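Speaker notes - "The Bathroom Shelf as a Reader"
Triltdale Library, Sunday talk, 25 July 2021
Dela Bonsu

Slides are thin on purpose. Talk to the people, look up often, and slow down at the start (I always race the first page).

OPENING

Hello everybody, thanks for coming indoors on a day like this! Ask for hands: who read something before breakfast this morning? Wait. Then ask who brushed their teeth, or made coffee, or opened a carton of milk. All of those hands should go up, and all of those people read something too.

That's the talk. I want to get you excited about the small print of daily life, the words on packages, and what happens when you're learning a language and you start with those words instead of chapter one of a textbook.

MY OWN STORY (keep it short, Dela)

I moved to Flinda for work with a phrase book and a lot of confidence. The phrase book taught me how to ask for the opera. I needed to know which bottle was shampoo and which was floor cleaner! So I stood in the store and read. I read rice bags, I read soap, I read the back of every cookie packet I bought, and I bought plenty. After 30 days I could shop without pointing, and I still couldn't ask for the opera.

Pause for questions if anyone looks puzzled. Then the point: package words come back again and again. "Open here." "Keep cool." "Shake well." "Best before." You meet them daily and you need them right then, with the thing in your hand.

WHY PACKAGES WORK

A label gives you clues all the time. You already know what's inside, so you can guess half the words before you sound them out. Color helps too, and so do pictures of fruit or leaves or a smiling cow. Teachers sometimes worry that this is cheating. I think it's how all of us learned our first words as kids - we knew the cereal before we knew the letters.
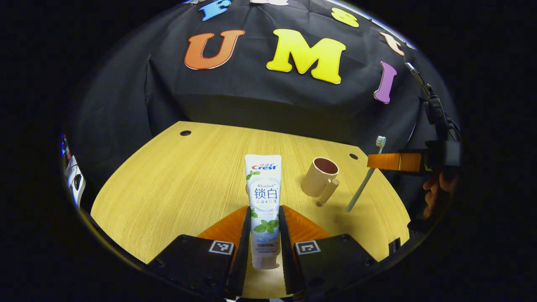 Labels with two scripts on them are my favorites, because one side can help you with the other. Be careful, though. The two sides often don't say the same thing. A brand name may be carried over by sound, or by meaning, or a bit of both, and sometimes the local name is completely new and much better than the original. Tell the Kpodo tea story here: I spent a whole week sure that the big word on the box meant "tea." It meant "family size." I had been asking my neighbor in for a cup of family size, and she came every time!

URS AND THE KITCHEN DRAWER

Urs Sutter teaches evening classes in Vulmont, and this next exercise is his. He has each student keep wrappers in a kitchen drawer. On class night they tip them out on the table and hunt for words they share. I sat in on one and it was so loud I couldn't hear the bell. People who hadn't opened their mouths in a month were arguing over a soup packet.

Things to mention from that evening:
- the man who found the same verb on glue and on frozen peas
- the long fight about "light" (weight, color, or calories?)
- Urs never correcting anyone until the wrappers were back in the drawer

TRY IT NOW

Hand out the wrappers, 2 to each pair. Give them the time it takes me to drink my water. They should find one word they know, one they can guess, and one that's a total mystery. Take the mysteries from the back row first, they get forgotten otherwise.

If it goes quiet, start them off with the mustard label. There's a great word on the lid.

WHAT IT WON'T DO

Be fair here. Packages won't teach you to tell a joke or say sorry to a friend. There's hardly any past tense on a box of crackers. You'll come away very good at giving orders, which can be a problem at dinner parties. Get a class, get a friend, get both. Keep the drawer going as well.

LAST SLIDE

Homework for anyone who wants it: pick one shelf at home and read all of it, front and back, out loud if you live alone or with patient people. Bring the best word to the August table. Leftover wrappers go in the blue box by the door, and please check there's no mustard on them.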